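About Skestora

Skestora tests kitchen claims. We began in a rented unit in Skerkton, after our founder, Kulsoom Baloch, bought a drying rack that promised to "halve your kitchen workload". It held plates. Her workload stayed where it was.

We're a small company and we plan to stay that way. Our members pay for the reports, and we take no money from the makers of anything we review. Plenty of outfits say the same, so our accounts are on file at the office for any member who wants to read them. Please ring first, and not on a Thursday, when we're all at the Hinds store sorting returns.

What we look at

Mostly the dull stuff: racks, bowls, tea towels, storage tubs, sink mats. We've put out 381 reports so far, and 33 of those recommended buying the product at full price. Makers tell us that is harsh. We think it's a fair picture of an industry that will change the colour of a lid and call it a new range.

A black wire dish rack with a tall basket on one side and wavy dividers for plates is a decent enough thing. Whether it deserves the word "system" on the box is another question, and we've asked it in writing many times.

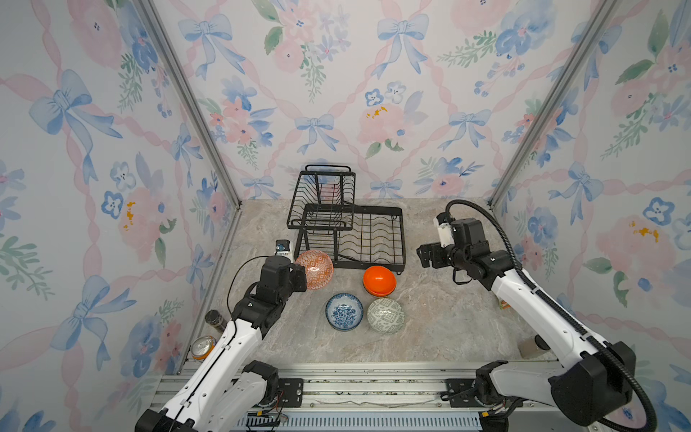

How we test

We buy everything off the shelf, the same as you would. Each product goes out to two households for a full season, and they don't see each other's notes. If they disagree, we print both views. We don't give stars – a star tells you somebody was in a good mood.

Our Starnetti method, named after the street where we had our first office, is a checklist and nothing grander. It has been revised more often than we'd like. The early version ignored cleaning time completely, and we've withdrawn the reports that relied on it.

Joining

Membership is open to anyone in Australia. Roughly 220 people have joined, and some have left because they found us gloomy. You can cancel by email, with no phone call and no form.

Last updated: January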